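# Lolladen Numeracy Project – progress report to Skirkent

10 January 2025

Prepared by Zoriana Kushnir for Sibel Kılıçarslan, grants
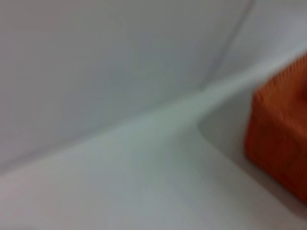 The first unit of the maths course is written and in use. The second is written and in dispute. The third exists as a heading and a very nice font.

## Where the money went

Of the $3,000 released for this stage, most has gone on teacher relief days, so the people writing the lessons could do it in daylight. Printing took the rest. We had budgeted for colour. We have greyscale, and a chapter on pie charts that asks a good deal of the reader.

## What got done

Unit 1 (fractions, ratio, scale) has been taught at Jotovero and Fashola. The two schools took it at very different speeds. Jotovero finished early and asked for extension work. Fashola spent an extra fortnight on map scale after a student argued, with some force, that the contour lines in Exercise 4 described a hill with no top. The student was right. The hill has been corrected and the student is credited inside the back cover.

105 students sat the entry quiz. The exit quiz is done at Jotovero and still to come at Fashola, so I have no before-and-after comparison to offer you and would rather not improvise one.

Unit 2 (measuring the planets) is held up over units. Half the writing team wants everything in kilometres. The other half wants astronomical units introduced on page one, on the grounds that Neptune is otherwise mostly zeros. I have read both drafts and agree with whichever I read last.

## What didn't

- The parent evening at Fashola was booked on the same night as the swimming carnival. We had 3 parents, all keen.
- The online answer key had the answers to the wrong edition for most of a term. Some students noticed. Others have been re-marked.
- Teacher notes for Unit 1 are still longer than Unit 1.

## Next

Fashola sits the exit quiz in February, and I'll send both sets of results together. Unit 2 goes to the printer once the kilometre question is settled – I have given the team a deadline and a whiteboard.

We're not asking for more money in this round. We would like to move the unspent travel line into printing, which would buy back the pie charts. Sibel, if that needs a form, please send me the current one, as the version on my computer asks for a fax number.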